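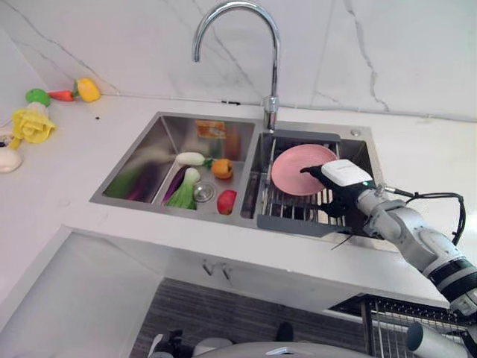

Double-bowl sink with gooseneck tap, vegetables in the larger basin.

Sturby Residents' Forum > Building Works > Kitchens
Topic: Single or double bowl for replacement sinks

F_Manolakis (Moderator)
Residents are reminded that applications to replace kitchen sinks before the September works must be lodged through the building office. Please state the bowl configuration, the cut-out dimensions and the name of the licensed plumber. This topic has been opened for comment on configuration only. Questions of colour should be directed to the Finishes topic.

J.Ayala
I wish to record my support for the double bowl. It permits produce to be rinsed on one side while dishes are drained on the other. Our household cooks every evening and would find a single bowl a considerable inconvenience. Petridis has quoted $962 supplied and fitted, excluding the tap.

s_zach
With respect to the previous contributor, the double bowl reduces the usable width of each side. A large roasting tray will not lie flat in either. I obtained a quotation from Drisel for a single bowl at $1,499. The price is higher, but it includes the tap, the waste and removal of the existing unit. The two figures should not be compared as though they covered the same work.

J.Ayala
That is a fair point regarding inclusions. I maintain my preference. A roasting tray is washed once a week in our home; vegetables are washed daily.
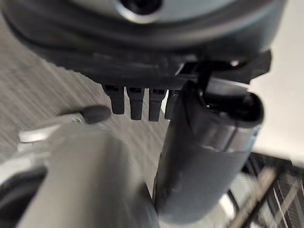

Posted by Kyu-ri Pyo | Level 2 resident | 7.40 pm

I would ask contributors to consider the matter of water. A smaller second bowl may be filled for rinsing and the water carried to the balcony planters afterwards. Residents of the Prama building who adopted this practice report favourable results, although I acknowledge that no measurements were kept.

s_zach
In the absence of measurements I do not consider that the practice should influence the decision. A plastic tub placed in a single bowl achieves the same result.

Stamatia M.
Could the Moderator please confirm whether an unequal double bowl is treated as a like-for-like replacement? My existing bowls are of equal size.

F_Manolakis (Moderator)
An unequal double bowl is accepted as like for like, provided the cut-out is unchanged. Any enlargement of the benchtop opening requires a separate form and a fee of $95. Mr Zacharopoulos's remarks on inclusions are noted, and applicants are asked to attach itemised quotations.

s_zach
Is the fee refundable if the application is declined?

F_Manolakis (Moderator)
It is not.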